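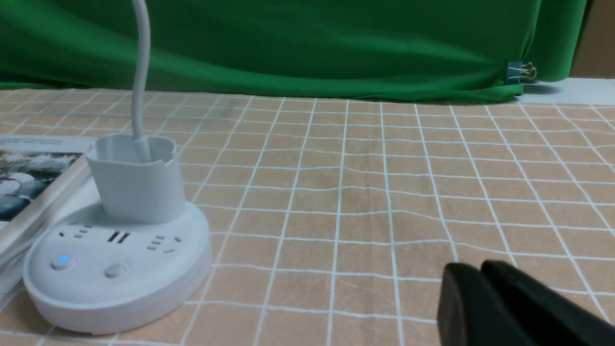 Section 4: Hanging the back cloth and dressing your table

Okay, you've got Stallside unpacked and the legs are locked (if they aren't, go back to Section 3, I'll wait). Now for my favorite part, making the thing look like a stall!

I sell soap, so my notes lean that way, but the steps are the same for jam, earrings or secondhand books.

1. Lay the table cover on first, with the long side toward your customers. Let it hang lower in front so your boxes are hidden underneath.

2. Smooth it from the middle out. A cover with a printed grid is handy for lining up your goods, and I wouldn't go back to a plain one.

3. Slide the crossbar into the two rear posts until both buttons pop out. Give it a tug.

4. Drape the back cloth over the bar. Leave enough length to reach the tabletop, plus a bit extra, or you'll get a gap that lets the wind straight through.

5. Clip the cloth at each end, then work inward. Binder clips from any office store are fine. Purificación Requena, who shared my pitch all one August, swore by clothespins, and we argued about it happily until the fair closed.

6. Walk around to the front and look at it the way a shopper would. Fix what bugs you.

Note: Folds and creases are up to you. I used to steam mine the night before and then I stopped, and my sales didn't budge. If you do steam it, take the cloth off the bar first.

Note: The Cuvau kit comes with a shorter crossbar. You'll need to fold one side of the cloth back, or order the 90-inch bar separately.

CAUTION: Don't hang lights, baskets or signs from the crossbar. It holds cloth and nothing else. Nicanor Segura hung a chalkboard on his and it came down on a tray of candles.

CAUTION: In gusty weather, take the back cloth down before you do anything else. It's a sail, folks. Sandbags on the rear feet help, but they won't save you in a real blow.

To pack up, go backward from step 5. Put the clips in the zip pouch right away, then roll the cloth around the bar. Leg folding is in Section 5.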